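Mulo hand gripper kit, built in a shared workshop

Bought the pair kit from Claneck, put both together at Hodalville over one long Thursday with Viorica Dervishi. Box says 30 minutes each. No. Housing clips are stiff and the screws are all nearly the same lenght, so sort them first.

Grey shell is nice once it's on. Smooth, feels solid in the hand. 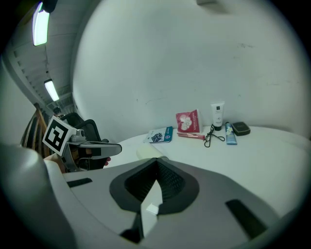 Both grippers up at the table, marker on the other one.

Marker mount is the weak bit — mine needed 5 goes before it sat right. Viorica got hers first time, naturally. Finger pads are good. Ribbed foam, glue them in before the white finger piece goes on or you'll be taking it all apart again.

For a first go at teaching an arm to tidy up I'd just use small stuff. Packet, pen, booklet, tubes, whatever is in your bag. Cable is the hard one, leave it til later.

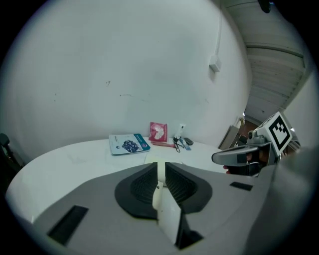 Good and bad

Good: pads, shell, spares bag (20 extra screws!)
Bad: marker mount, instructions, price of a second handle
Would I buy again — yes, but I'd print the mount myself. Four stars.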